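Updated October 2021

We get two kinds of mail about robots. One asks if a machine can take over the laundry. The other asks if a small shop can hand off the dull parts of its bench work. The answers below are for both, with tips that help whether or not you ever buy anything.

## Around the house

**Floors.** Yes, if you pick up first. A robot vacuum does fine on open floor and low rugs. Tie up cords with a twist of wire, and raise drapes an inch. Empty the bin after every run if you have pets. Our Homska has been going since June and still gets stuck under the same radiator, so we put a board there.

**Windows.** Partly. The suction types clean the middle of a large pane and leave the corners. Finish the corners with a cloth wrapped around a putty knife.

**Dishes.** The dishwasher is the robot. Loading it is still your job. Put the big plates in first, then work outward, and leave the spray arm room to turn.

**Laundry.** Washing and drying, yes. Folding, no. Cloth changes shape every time you touch it, and the folding machines we have read about want each shirt clipped in by hand. Fold on a waist-high table while the load is warm.

**Cooking.** A machine that stirs is worth having if you make a lot of sauce or jam. The Coltia stirrer costs $100 and fits most deep pots. It does no chopping and can't tell when the bottom is catching, so stay nearby.

## In the shop

1. **Moving the same part all day.** Machines are good at this. If the part always shows up in the same place and facing the same way, an arm can pick it up for hours. A simple guide or fence on the belt does more for you than a better camera.

2. **Moving parts of odd shape.** Getting there. An emergency-stop button is a fair test, with a flat yellow cap on top, a narrower black neck and a boxy contact block at the bottom. Fingers closed on the cap may tip it, and fingers closed on the block can catch a terminal screw. The neck is usually the place to aim. The same goes for picking one up by hand when yours are full of other things. Put a bin with a raised lip at the end of the belt so parts don't skid onto the floor.
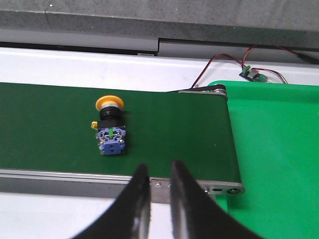
3. **Sorting mixed hardware.** Machines do well with parts that look different and badly with parts that look alike. Telling a bolt from a washer is easy. Telling two thread pitches apart is not, and you should keep a thread gauge on a string at the bench.

4. **Wiring.** Not yet for a small shop. Wire bends, springs back and hides behind other wire. Strip and label both ends before you start, and tug each one after you tighten the screw.

5. **Sweeping up.** Don't send a household vacuum after metal chips. They cut the belt and jam the brushes. Use a magnet in a plastic bag, turn the bag inside out over the trash, and sweep what's left.

## What it costs

A used Rengifo arm was listed near us for $629 with no gripper. A new gripper from Sarkach was $800, more than the arm. Add a stand, a guard and a few weekends of setup. For a job that takes 17 minutes a day, a better bin and a stool at the right height will probably serve you just as well.

## Before you turn anything on

- Bolt the base down. Clamps work loose.
- Keep a stop button where you can reach it without leaning over the machine.
- Tie loose wires clear of the belt and rollers.
- Roll up your sleeves and take off rings.
- Run the first cycles slowly with one part, then try it with a part set down crooked.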